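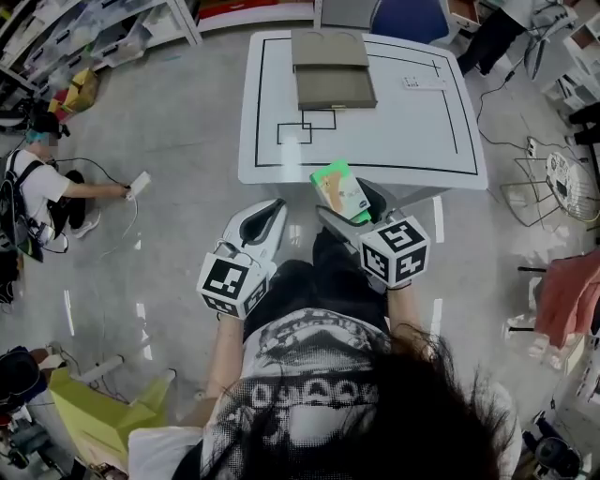
Is a pair of hand-held grippers good enough to stand in for a robot arm when you collect practice data? For picking up small boxes it is, and for most of the other jobs we tried I would not bet on it.

2022-03-01
By Sumaiya Ekanayake
Print this page | E-mail this page

Our project compared two kinds of hand-held gripper, which the class calls the Torngate and the Luo. The Torngate has short stiff pads. The Luo has longer, softer ones. Both carry printed marker cubes so that software can work out where the hand is. The claim we set out to test, repeated in every handout we were given, was that a person holding one of these can record a task as well as an arm can, only faster.

Faster, yes. We recorded 360 attempts in the time we had set aside for 200. Speed was never my worry. My worry was what a "good" attempt means, and the handouts are vague on that. We counted an attempt as good if the object ended up inside the taped border and the software kept track of both cubes the whole way. If I dropped the second half of that rule, the Torngate looked excellent. With it back in, 29 attempts had to be thrown out, and most of those were two-handed ones where my wrist turned and hid a cube from the overhead camera.

The Luo lost track less often but slipped more. Its soft pads let thin boxes rotate, and I found myself squeezing harder to make up for it. A motor with a fixed limit would not do that. So part of what we recorded is me fixing the gripper's faults by feel, and I don't see how a controller is supposed to learn it from position data alone.

We also tried the Zorier controller settings on the replay side, using the 12 cleanest recordings. Replays of straight lifts matched well. Anything with a twist came out late — a small lag, but enough to miss the edge of a tray.

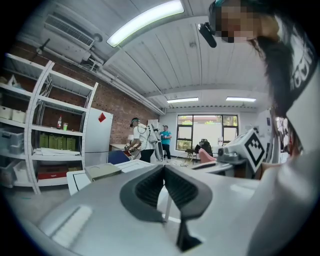
Beathag Drummond thought I was being too hard on the pads and told me the lag would bother her far more than a box that turns a little, as a pad can be swapped in a minute. She may be right. We did not swap pads, so the report can't say.

Things I would change: one person should do all the recording, or else each person should do the same number with each gripper. We did neither. I did most of the Torngate runs and Beathag did most of the Luo runs, so some of the difference between grippers may just be a difference between us. The overhead camera also needs a partner on the side.

Comments

Jistitz: Did you check the clocks on the camera and the gripper? A late twist sounds like a timing problem to me.

Sumaiya Ekanayake: Once, at the start. Not after that.

Jistitz: Then I'd leave the lag result out until you do.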